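Home | Guides | Watching | Recording | Forum | Contact

How to catch up on a long-running serial without starting at episode one

Posted 22 December 2019 by Imre Virág

Revinby has been on the air long enough to have over 700 episodes, and most people who ask me about it have seen none of them. They want to watch it with a partner or a parent and follow what is going on. Watching the lot would take years. The method below takes a few weeks of evenings, and it works for Ovville and most other soaps too.

1. Pick your joining point

Decide which episode you want to join at and write the number down. Choose one a month or so ahead of you. Avoid the week of a wedding or a funeral, as half the old cast comes back and you will not know any of them.

2. Work backwards to the last big change

Look through an episode guide for the most recent point where the main setting or the main family changed. In Revinby this is the sale of the hotel, in episode 51 of the present run. Anything before that can be read as a summary. 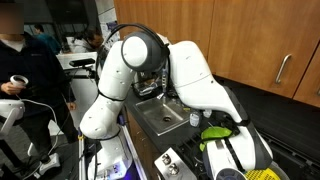

Two white robot arms in front of the sink.

3. Make a family sheet

Take one sheet of paper and put the main household in the middle. Draw lines out to relatives, former husbands and wives, and business partners. Use pencil. Add a person only when they have had a proper scene, or you will fill the page with barmaids and policemen. The Gulyás family needs a sheet of its own.

4. Watch the hinge episodes

These are the ones that later episodes keep mentioning. For Revinby I count 9:

- the hotel sale and the two episodes after it
- the flood, both parts
- the court case, first and last days only
- the March special
- the return of the elder brother

Watch them in broadcast order. The brother's return makes very little sense if you have not seen the court case.

5. Read the rest

Fan summaries vary. Use the short ones for the quiet stretches and save the long ones for any episode that ends on a cliffhanger. If a summary runs past 200 words and you still cannot tell who did what, try another site. 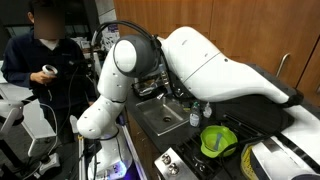 White ring-topped controller, with the arm alongside.

6. Join in and stay put

Once you reach your joining point, watch at the same pace as everyone else. Do not go back to fill gaps in the first fortnight. Write any question on the back of the family sheet and look it up at the end of the week. Most get answered on screen, as soap characters are always reminding each other of things they already know.

A note on spin-offs

Gevivness shares two characters with Revinby but the stories rarely cross. Leave it until you have caught up. The one exception is the Christmas crossover, which can be watched straight after the flood.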